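Search this forum Go Advanced search

Home New Posts Members Rules Log in

Shoes off at the door, and where do they go?

hmahrous
We moved into a flat in Fekunport with wood floors all through, and I want to keep the grit off them. Do you use a closed cabinet, an open rack or just the floor? The hallway is 70 cm wide at the narrow end, so a deep cabinet is out.

fadwa_elid
Floor, in a row along the wall. I had the Dresis tilt cabinet for two years and the shoes smelled worse every month. They need air. My boots never fit in it anyway.

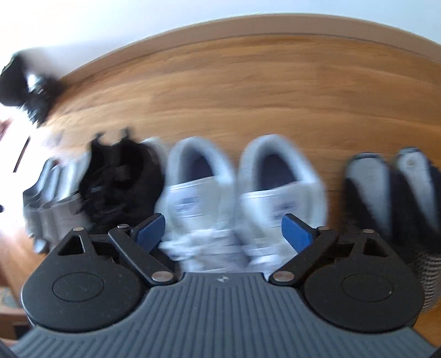

The other thing is that people put shoes away if it takes no effort. Once my kids had to open a flap, they left everything on the mat and I was tripping over it in the dark.

Ashraf K.
Disagree. Shoes on bare wood will mark it. We had ours refinished in July and the guy from Berrada showed me gray rings by the front door where wet soles had been sitting. The bill was 628 and I'm not paying it again. Get a tray with a lip.

fadwa_elid
Wet shoes go on newspaper in the bathroom at my place. Dry shoes don't hurt a floor.

Ashraf K.
And your guests know about the newspaper?

mostafa_es
Both of you have a point. Sort by use. Daily pairs stay out, one per person, and the rest go in the bedroom closet. That fixed it for us without buying anything.
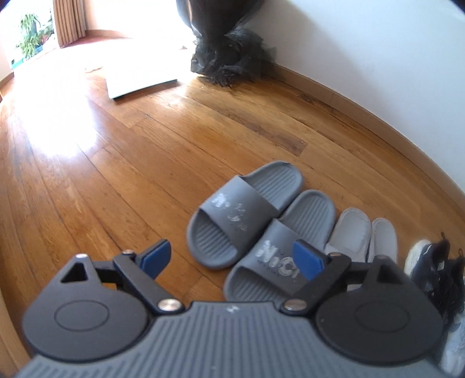
Also check what finish you have before you decide. Oil shows water spots quickly. Lacquer holds up longer, but grit scratches it, so sweep under the shoes when you do the hall.

hmahrous
Thanks. It's oiled, according to the landlord. I looked at the Fultiment wall rack too, but I'd have to drill and the lease says no.

Ashraf K.
Then a tray. Rubber, not metal.

fadwa_elid
Rubber can discolor an oiled floor. Put felt under it, or ask the landlord what he used before you leave one sitting there all winter.

hmahrous
Will ask him this weekend. Closet for the spare pairs either way.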